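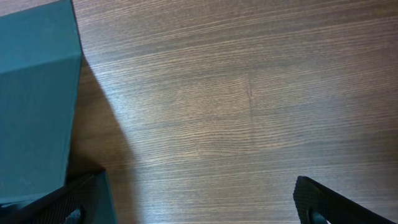 I'm looking for people who eat lunch at their desk. If you're one of them, please keep reading, and if you live with one, please nudge them in my direction!

My name is Shahla Nazari and I write a newsletter for Dosdale Library called Tritis (long story, ask me when we meet). For the next issue I want to put together a food diary of the whole town at midday - what people eat on an ordinary working day, where they sit down with it, who they talk to and how long they get. I don't mean restaurant meals or the nice salad you make when your sister visits. I mean leftover rice from a jar, crackers in the truck, the same turkey sandwich you've had since high school.

I need 30 people. So far I have nine, and six of them are teachers, so I would especially love to hear from anyone who works nights, drives for a living, looks after small kids or is out of work right now. Retired people too. My neighbor told me she didn't think her lunches counted because she has them at home in front of the radio, and I signed her up on the spot.

What you'd be doing: for two weeks in June you write down your lunch each day, in a notebook I give you or in an email, whichever you'll keep up with. A couple of lines is fine. If you skip lunch, write that down, and tell me why if you feel like it. At the end we sit down for an hour and go over your notes together, either at the library or over the phone. I'll record that conversation if you're okay with it, and I'll take notes by hand if you're not.

What you get: a $30 gift card for Romonow, the grocery store on the corner by the library, plus a printed copy of the issue. We print 300 of them and they do go fast (the one on front porches was gone by the weekend). You can use your real name, a first name or a made-up one. You'll see your pages before they go to print and you can cross out anything you like.

You need to be 18 or older and either live or work in Dosdale. You don't have to be a good cook or a good speller. If you'd rather keep your diary in another language, please do! Abbas Najafi is helping me with the Persian ones, and I'll try to find somebody for whatever you write in.

One thing I should say up front - this isn't a diet study. I won't be adding up calories or telling you to eat more greens, and I'd be a terrible person to take that kind of advice from anyway.

To sign up, leave your name and a phone number or email at the front desk and say it's for the lunch diary. I pick up the slips every Monday and I'll call or write you back that week. If you'd like to ask something first, I'm at the long table by the magazines on Mondays from 4 to 6, usually finishing my own lunch very late.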